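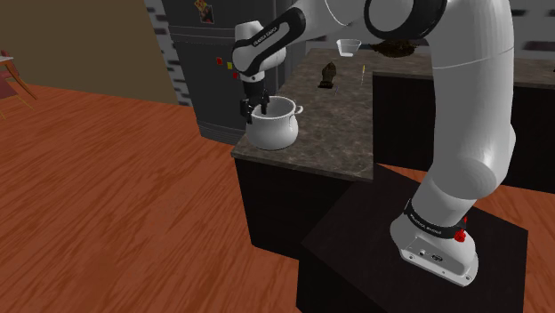
Taltbridge Boulder Tracks

Positions of boulders on the dry bed of the Taltbridge basin, surveyed over two winters. The question behind the survey was whether the larger stones drift with the ground as it freezes and thaws, or only after the basin floods.

What is in the download

stones.csv — one row per boulder, 56 rows. Columns are stone_id, rock_type, mass_kg and long_axis_cm.
positions.csv — one row per boulder per visit. Eastings and northings are in meters on the local grid.
weather.csv — hourly air temperature, wind speed and standing water depth from the Clerkeck mast.

How the positions were taken

Each boulder carries a brass pin on its highest point. Veronika Bárány and Deok-su Choo measured the pins from fixed stations on the north shore. Stones lighter than 40 kg were left out. Pins 17 and up were set in the second winter, so they have no rows for the first.

Known problems

The December visit in the first winter was cut short by snow, and the far southern stones are blank for that visit. Blank means not measured. It does not mean the stone stayed put.

Station 2 settled during the second winter. So-yul Ha worked out a correction and it is already applied. The raw values are in the column northing_raw.

The wind sensor iced up on several nights. Those hours read zero and are marked in the flag column.

Use

Free to use with credit to the Taltbridge survey. Send corrections to Fraser Chisholm, and please give the stone_id and the visit number.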